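3 min read

Letters on black cloth

I've been meaning to write about the backdrop for a couple of issues now, and since March is when half of you start decorating for something or other, let's do it. Plain black fabric, hung across the back and sides of a small work corner, with foam letters stuck on it. I love this kind of project! It's cheap, it's quick (well, quick-ish) and you can change the words whenever you get bored of them.

I bought my cloth at Pameo, the remnant place in Purembridge, and paid way less than I'd planned to. The clips came out of a kitchen drawer. Start clipping at one corner and work your way along the top, and don't fuss if it sags a bit in the middle - mine always does, and I kind of like the soft folds. If wrinkles bug you, steam it before it goes up. I never do.
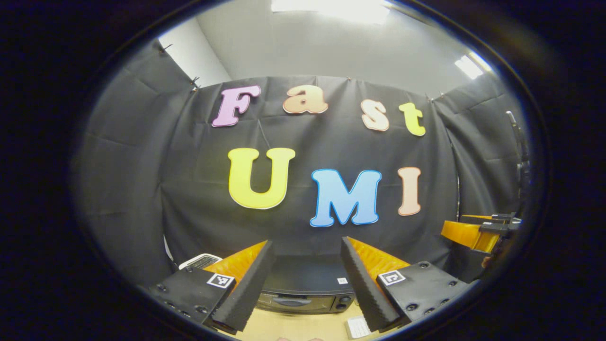
"Fast" on top, "UMI" below, in pink, peach, yellow and light blue.

Now, the letters. Set the big ones first, then fit the smaller row over them. I like a row that goes up and down a little, because a perfectly straight line of foam letters looks like a store sign to me. Pale colors are great on black, and a contrasting outline makes a letter stand out even more (the blue-on-blue M is my favorite by a mile). Mixing capitals and lowercase is fine too!

Rutilio Galindo wrote in to ask what to do with leftovers. My bag had 100 letters in it and I'm down to 74, so I feel your pain, Rutilio. I keep mine in a shoebox, vowels on one side. If you're short on E's, trim the bottom bar off nothing - just buy a second bag.

Next time I'll get into felt, and whether it's worth the extra money.

Recent items
Felt or foam? A first look
Curtain clips I keep buying again
Ayala's paper garland, step by step
Reader mail: the Zindorik glue question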